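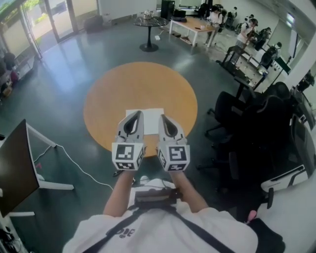 Two hands and a sheet of paper

April 18, 2018

The company Firell has its laboratory on the ground floor, behind glass doors, and the visitor enters directly among the tables. I went there to speak with the woman who leads the recording work for the project called Gatach. She asked me to leave her name out of the article, as her colleagues do the same work and she does not like to be put in front of them. I agreed, and I will call her the lead.

Gatach is a program that shall learn to use two robot hands together. It learns from examples, and the examples are made by people who hold a pair of grippers and do the task themselves. The robot arms stay on their bench during this time.

"For us the arm comes late," said the lead. "First we need the movement. A person already has the movement, so we take it from the person. If I drive the arm with a joystick, I move like somebody who drives with a joystick, and then this is what the program will learn from me. With the grippers in my own hands I move almost like myself."

I asked her about the word almost.

"You lose your fingers. You have two curved jaws on each side and that is all. In the first hour people try to do things with the wrist that a wrist should not do, and they get tired here." She pressed the outside of her forearm. "After some days it becomes quiet. I can see from across the room if somebody is in his first week. The elbows are too high."

The grippers are gray, and one is the mirror of the other. Each carries at its base a white cube printed with black and white squares, and the patterns on the left cube and the right cube are different. From these patterns the software calculates where each hand is and how it is turned. The person also wears a black harness with a device on the chest. I wanted to know if it is heavy.

"It is not the weight, it is the warmth. In February we were happy with it. Now we open the doors." She added that the straps must be adjusted again for every person, and that she writes the strap position in a notebook next to the initials. "A tall person and a short person give us two different views of the same table. We want this difference in the data, but we want to know that it is there."

The task in the present series is paper. A white sheet lies on a round table with an orange top, and the two grippers must pick it up, turn it and put it down again in a given place. When I first heard this I was a little disappointed, and I told her so.

"Everybody is disappointed," she said. "They would like to see it cook. But take a sheet of paper from a flat table without your fingernails. Please, try it."

I tried it with my bare hands and with the fingernails turned away, and I needed several attempts. With the grippers, which she let me hold for a few minutes, I did not manage it at all. The sheet slid away from me, and at the edge of the table it fell down. She picked it up and put it back without comment.

"What did you do when it slid?" she asked me.

I said that I had followed it with the left hand and tried to stop it.

"Good. This is the interesting part. One hand must hold and the other must lift, and the hand that holds must know when to let go. If both are lifting, the paper goes flat between them like a drum and then it jumps. If both are holding, nothing happens. We could write rules for this, and a former colleague did write them. It was a long document. It worked for one kind of paper."

The plan for the series is 500 good examples. When I visited, they had 146. I asked what makes an example good, and she took time before she answered.

"It must be complete, from the start position to the end position, with both cubes visible the whole time, or nearly. If you turn the wrist so far that the cube is hidden, the software has to guess, and I do not want it to guess. Then it must be done in a normal speed. Some people become very careful when the recording starts. They move as if the paper was asleep. When I see this I ask them a question about their weekend, and the hands become normal again."

And the failed attempts?

"We keep them, in another folder. There was a discussion about this. One opinion is that you show the program only what is correct. My opinion is that a person who drops the sheet and takes it again is showing something valuable, namely how to come back. So we have a label for it. The label is 'recovered'. If the sheet goes on the floor, the label is 'lost', and we start again."

Here she corrected herself, and said that in the first weeks they had not kept the failed ones, and that she regrets it. "I deleted them in the evening to save space. It was me, I can say it. Those were the best mistakes, from people who had never held the grippers. I can't get them again from the same people, they are too good now."

The paper comes from Verbruggen, a stationery shop two streets away, and it is always the same kind. This is a limit, and she knows it. A new packet behaves differently from a packet that has been open for some weeks. The sheets take up moisture from the air and the corners begin to rise, and a raised corner is a great help for the gripper. For this reason the notebook has a column for the age of the packet. Later in the year they want to add thin paper and also cardboard, but first the plain sheet must be finished.

I asked if the orange table was chosen for the contrast with the paper.

She laughed. "It was the table we had. Then somebody noticed that the sheet is very easy to find on it, and we were proud for one afternoon. After that we understood that it is a problem. A program which has only seen a white sheet on an orange table can believe that paper is everything that is not orange. So the next series will be on other tables, also on a white one. I expect bad results there in the beginning, and I have told everybody to expect them."

The light is a similar question. The windows are large and the floor reflects them. In the morning and in the late afternoon the recordings look different, and at some hours the reflection disturbs the detection of the cubes. A recording company would close the curtains. The team decided against it, after they had tried both ways. "A kitchen has a window," said the lead. "An office has a window. If the program can only work in a closed room, who will buy it?"

A session lasts 7 minutes, followed by a pause, and then the person changes. I thought that this was very short. She explained that it used to be much longer, and that she had looked at the examples in the order in which they were made. Toward the end of a long session the left hand became lazy. It still held the paper, but in a different place, closer to the body, and the right hand had to travel farther. The persons themselves had not noticed anything. Since the sessions are short, this has gone away, and there are also fewer complaints about shoulders.

Her team has had offers from outside. A firm called Liltach wanted to deliver examples in large amounts, made by workers in another country, paid by the piece. The price was attractive. She asked for a small sample first.

"They were clean. I have nothing bad to say about the quality. But every example was the same, the same corner, the same angle, very fast. If you are paid by the piece you find the quickest way and then you repeat it. I would do the same. For us it was as if we had received one example many times." She does not exclude to work with them later, under a different form of payment.

I wanted to know how well the robot arms do it today, with what has been collected so far. Here she was more reserved. The first training was done with a part of the examples, and she will not give a success rate before the series is complete. She said only that the arms now hold with one side and lift with the other, which they did not do before, and that they let go too late.

"The paper gets a fold, here, near the corner. I recognized it immediately. We have one colleague who lets go late, he also makes this fold, and he made a big part of the early examples. So the arm has learned it from him. He was a little bit offended and also a little bit flattered, I think."

Will they remove his examples?

"No. We will add others, from people who let go early. He continues also, he is one of our most patient."

At the end I asked if she makes recordings herself, or if she only controls those of the others. She makes them every day, she said, usually the first session in the morning, when she checks at the same time that the cubes are detected and the clock of each device is correct. Her own label in the notebook is a small circle. I looked at the page which was open. There were several circles on it, and beside one of them was written, in pencil, "lost".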